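Huria Kitchen Simulation Cell
Safety and Inspection Checklist: Arm and Gripper, Following Fault Report 313
Inspection date: May 9, 2024
Completed by: Cristóvão Veloso

Reason for inspection: uncommanded release of a held utensil during a simulated run. The arm is to remain barred from the physical kitchen until all open items below are closed.

Views from the simulated kitchen, gripper camera first, then the wider view of the worktop and arm:

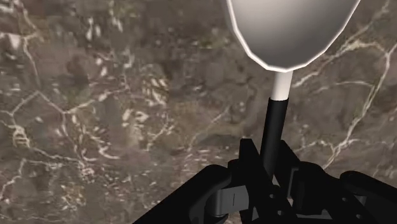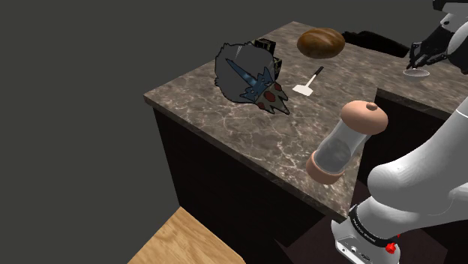 Section A: Grip and release

A1. Handle held between the jaws at start of run. PASS
Comment: Utensil with black handle and white head. Nothing to report at the start of the run.

A2. Grip maintained through full travel. FAIL
Comment: Release recorded at step 800 of 1,000. The log shows no open command from the Tendik controller.

A3. Fault message raised on loss of grip. FAIL
Comment: No message was raised and the arm continued to its next position. This is the more serious of the two findings.

Section B: Worktop and objects

B1. All objects resting correctly on their surfaces. REFER
Comment: In the wider view the grinder appears to hover at or just past the near edge of the counter. Contact settings to be checked by Fisetti.

B2. Object list agrees with the scene file. PASS
Comment: Bread, spatula and grinder all listed.

Section C: Stopping

C1. Stop command halts all joints. PASS
Comment: Tested 2 times, once with the gripper closed.

C2. Restart requires a deliberate reset. PASS
Comment: None.

C3. Held load kept after stop. NOT TESTED
Comment: Deferred until A2 has been corrected.

Actions
Controller log to be sent to Priedītis for review (A2, A3).
Sections A and C to be repeated in full in June.

Status: NOT RELEASED FOR USE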